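Drevari Lestley Sorting Bin, Large: a long-term review

I have a drawer in my garage that I refer to as hardware. My wife refers to it as the drawer. It contains screws, picture hooks, the feet of a dishwasher we no longer own, and a fine gray powder of unknown origin. Every couple of months I need one particular screw out of it, and the process goes like this: dump the drawer on the floor, kneel, find the screw, lose the screw, drive to the store.

The Lestley is supposed to fix the middle part of that. It is a sheet-metal bin with low sides that sits on a table. You tip your mess into it, spread it out with your hand, take what you want, and pour the rest back. Drevari sells it in 2 sizes. I bought the large, in gray, for $160, which I realize is a startling amount to pay for something my grandfather would have called a cookie sheet.

I've been using it since May.

First impressions

It came in a box that could have held a small dog. The bin was wrapped in brown paper and there was a leaflet in four languages telling me to wear gloves when unpacking. I did not, and was fine, though I can see where a lawyer might have had thoughts. The edges are folded over, the corners meet properly, and nothing wobbled when I set it down. My previous tray was a plastic boot mat that curled up on one side like a stale sandwich, so I was easy to impress.

There's also a smell for the first week or so. It's the smell of a new filing cabinet, if you are old enough to have met one. It goes away.

Using it

Low sides are the whole point, and they are also the thing people complain about in the customer comments. I'm on the side of low sides. With a deep box you're always reaching over a wall and groping around in the shade. With this you can get your hand in nearly flat, sweep things toward you, and see what you have. What I have is mostly drywall anchors.
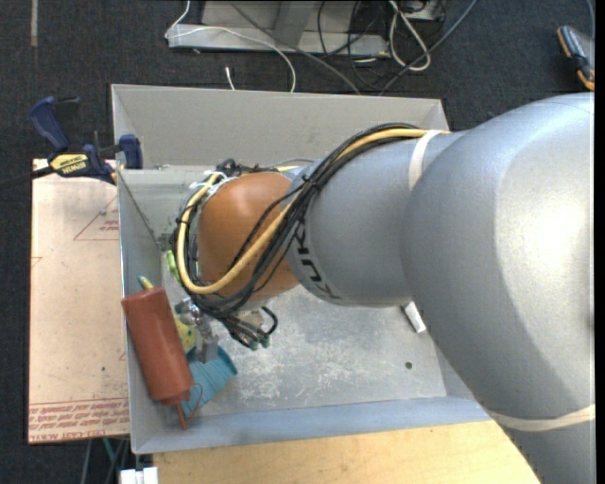

Shallow gray sheet-metal bin on a light wooden table.

The cost of low sides is that things leave. Ball bearings, especially. Anything round that gets a running start across the bottom will hop the edge and go and live under the water heater. I lost two ball bearings and a wheel off a toy truck in the first month before I learned to tip things in gently. If your mess is mainly round, buy something deeper and accept the groping.

Then there's the noise. A pound of screws poured into sheet metal at six in the morning sounds like a bus accident. Drevari offers a felt liner, sold separately, and it does quiet things down. It also grabs every wood screw by the threads, so you end up picking them out of the fabric like burrs off a sock. I used it for 2 weeks and now it's under the printer, where it does good work.

The gray finish hides scratches well and hides gray washers even better. I've put my palm down on top of a washer I was looking for. A darker bin would be easier on the eyes, and I gather the company used to make one in green and stopped, for reasons they have kept to themselves.

Where to put it

This matters more than I expected. The large takes up most of a card table, and a card table is a bad idea anyway, as you will be leaning on it. Mine lives on an old kitchen table with a top that had already given up on looking nice. The underside of the bin is bare metal and will mark a surface you care about. I put it on the dining table once, for one evening, and I would like that to be the last time it's mentioned.

Height is the other thing. At normal table height you can sit and sort, which is pleasant and takes forever. At bench height you stand, your back hurts, and you finish. I've tried both and I recommend whichever one your back votes for.

The competition

My neighbor Nicanor Varela has the Budau tray, which costs about a third as much and has a pouring spout at one corner. I borrowed it for a while. The spout is a terrific idea and I resent that the Lestley doesn't have one. Pouring screws back into a jar from a straight edge is a skill, and I've acquired it slowly, mostly over the floor. But the Budau is thin enough to flex when you carry it loaded, and when it flexes it lets out a bang that makes you drop it. Nicanor says you get used to this. He said it while picking up screws.

Sombatkul makes a fancier one with little removable dividers. I haven't tried it. I know myself, and those dividers would be in the drawer by the weekend.

Odds and ends

Cleaning is a wipe with a damp rag. Dry it afterward. I left a wet sponge in one corner overnight and there's now a small brown spot there, shaped a little like Ohio.

A magnet on a stick works very well in it for sorting out brass from steel, until you touch the magnet to the bin itself, at which point you have a handle.

I emailed customer service to ask whether a spout was coming. A man named Severin Lehner wrote back the same afternoon to say no, and to ask if I'd considered a funnel. I had not. The funnel was four dollars and I use it every time.

Would I buy it again? At $100, yes, without much of a speech. At full price I'd sulk for a while, use the boot mat through another winter, and then probably order it anyway. They don't seem to run sales, although the small size does turn up with dents for less, and dents are coming to it regardless.

Pros: flat, solid, easy to see into, wipes clean.
Cons: loud, no spout, marks tables, the price.
Still missing: one wheel, toy truck, red.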